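Print this page
E-mail this page

Is the Wikska two-arm kitchen kit worth it for a small test kitchen?

Posted by breadandbolts, 8/12/20

We run a small test kitchen that does recipe work for food packaging clients. A lot of it is dull and repetitive. Same eggs, same bowls, same toaster oven, over and over, with one thing changed each time. My business partner saw a demo of the Wikska tabletop package (two arms, grippers, mounting rails, and a block of setup hours from the dealer) and now wants one. The dealer is Lokivell and they have been calling me since February.

The quote has 81 line items on it and I understand maybe a third of them. What I can't get out of the salesman is a plain answer on how it handles food. The brochure says "handles everyday kitchen objects" and leaves it at that. I asked about raw eggs and he told me the grippers were "very gentle," then changed the subject to the service plan.

Has anyone used one of these with real food and real dishes? I don't mean blocks or tennis balls. Is it something two cooks could keep running, or do you need an engineer standing there? I'm also wondering if the cheaper Zamudio kit does the same thing. I don't trust demos much. I once bought a vacuum sealer off a demo.

Print this answer
E-mail this answer

Nayeli Hinojosa

I spent a good part of last winter going through these packages for my employer, who thought we might offer one as a rental. We passed on it. I'm not against the kit, but I'd slow down before you sign.

Start with the word "handles." In a brochure it can mean the arm picked the thing up once while somebody was filming. What you need to know is how many times in a row it can take an egg out of a carton and set it in a bowl with no help, and what happens on the try that goes wrong. Ask Lokivell for the full log of a day's runs, failures included. When I asked for that I got a very nice highlights video. I asked again and got a second highlights video.

Eggs are a fair test, by the way, and I'd insist on them. They vary in size, they roll, and a gripper with hard fingers has to stop closing at just the right moment. Make them use your carton too. The clear plastic ones with an attached lid are harder than you'd think, as the tray is light and likes to slide when anything bumps the rim.

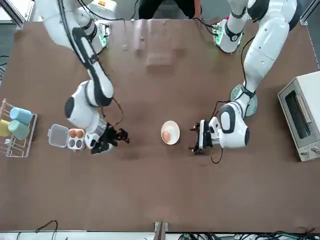 The other thing to look at is the table. Two arms reach over each other's space, so where you put a dish rack or a toaster oven matters a lot more than it would for a person. An arm needs room for its elbow as well as its fingers, and the cables on the outside of the links have to go somewhere when the wrist turns. Ask what happens if you shift the bowl a hand's width. If the answer is "we'd come out and retrain it," find out what that visit costs and get it in writing. Ours was quoted at $700 a visit, travel extra, and the travel was not small.

Then there's the service plan. The base plan covered the arms. It did not cover gripper fingers, which are the part that wears, and it did not cover cables, which are the part that snags. I asked why and was told those were "consumables." A printer has consumables. At these prices I expected better.

As for who runs it, plan on one person who is comfortable with a laptop and patient. Both of your cooks could learn to start and stop it. Fixing it when it freezes halfway to the bowl is a different job. I'd also want to know where that person is supposed to stand, where the stop button is, and if they can reach it without leaning in between the arms. On the layout drawing we were sent, the button was on the far side of the table from the operator's chair.

I can't tell you much about Zamudio. Their sheet lists one arm as standard and the second as an add-on, and once I added it the gap in price mostly went away. Lay the two quotes side by side and cross out everything you wouldn't use - with ours that was nearly a full page.

If Lokivell wants the sale, they can bring the kit to your kitchen for a day and use your dishes, your eggs, your oven. We asked for that and they offered a visit to their showroom. That decided it for us.

Print this answer
E-mail this answer

pete_in_the_back

dont buy it. my brother in law's shop has one and it mostly sits under a sheet. a kid in high school costs less and can crack the egg too

Print this answer
E-mail this answer

Wullero_fan

Bit of a different view. We have a single arm from Wullero, so not the same product, but the buying part will be similar. It took us three weeks to get anything useful out of it and after that it was okay. Not great. It does one job, moving cups from a rack to a scale, and we stopped asking it to do anything else.

I think the first answer is a little hard on the dealers, but she's right about the fingers. We were told a set was good for 1,000 cycles. I kept a count because I'm like that, and our first set was done at 3,282, so ours beat the claim. The second set split in under a month. Same part number, same cups. The rep had no explanation and sent a third set at full price.

Things I would ask before paying a deposit:

- Can it be returned, and who pays for the crate
- Does the software stop working if you drop the service plan
- Can the grippers be wiped down with what you already use on your counters, and will they put that in writing
- How loud is it

That third one matters if there's raw egg involved. Ours has little gaps in the fingers where stuff collects and I clean them with a toothbrush. I never got a straight answer about which cleaners were safe on the plastic parts.

Also measure your doorway. Our table came in one piece.

Print this page
E-mail this page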